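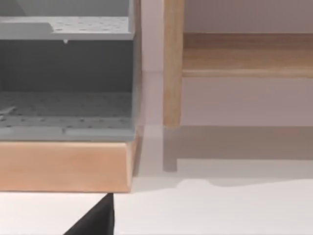 Armazenagem e Movimentação de Materiais
Apontamentos da aula 12: ventilação em embalagens para hortofrutícolas
Versão de 2020-03-29

1. Enquadramento

Os produtos hortofrutícolas continuam a respirar depois da colheita. Consomem oxigénio e libertam dióxido de carbono, vapor de água e calor. A taxa de respiração depende da espécie, do estado de maturação e, sobretudo, da temperatura da polpa. A embalagem de transporte tem de permitir a remoção desse calor sem perder resistência ao empilhamento. Os dois requisitos são contraditórios: cada abertura retira material à parede.

2. Definições

Área aberta (Aa): soma das áreas das aberturas de uma face.
Fração aberta (f): quociente entre Aa e a área total da face.
Tempo de semi-arrefecimento (t1/2): tempo necessário para reduzir a metade a diferença entre a temperatura do produto e a do ar de arrefecimento.

Com propriedades constantes e passado o período inicial, a diferença de temperatura decai de forma exponencial. Ao fim de três tempos de semi-arrefecimento resta um oitavo da diferença inicial (arrefecimento a 7/8, critério usual de fim de ciclo).

3. Exemplo de cálculo

Produto recebido a 24 °C, ar insuflado a 2 °C. Diferença inicial: 22 °C.
Após 1 t1/2: 2 + 11 = 13 °C
Após 2 t1/2: 2 + 5,5 = 7,5 °C
Após 3 t1/2: 2 + 2,75 = 4,75 °C
Repetir para um lote recebido a 31 °C e comparar a temperatura final com a anterior. O número de períodos é o mesmo; a carga térmica a remover não.

4. Perda de carga

No arrefecimento por ar forçado, a perda de carga na parede é aproximadamente proporcional ao quadrado da velocidade nas aberturas. Para o mesmo caudal, duplicar a fração aberta reduz a metade essa velocidade e a um quarto a perda na parede. O ganho atenua-se quando a resistência do próprio leito de produto passa a dominar.

A posição das aberturas conta tanto como a área. Se os furos de caixas sobrepostas não coincidirem, a secção útil ao escoamento vertical é inferior à nominal. Furos obstruídos por folhas, forros ou etiquetas não devem ser contabilizados em Aa.

5. Empilhamento

A carga vertical deve ser transmitida pelos cantos e pelas nervuras. Aberturas junto aos cantos penalizam a resistência mais do que aberturas equivalentes a meio da face. Nos plásticos, considerar a fluência: uma carga admissível num ensaio curto pode não o ser em armazenagem prolongada.

6. Trabalho

Resolver os exercícios do caso Bivdale (câmara única) e do caso Rarnivholm (túnel de ar forçado). No segundo, desprezar as fugas laterais entre paletes. Entrega em papel, com unidades em todos os passos. A matéria das secções 3 e 4 sai no exame de julho.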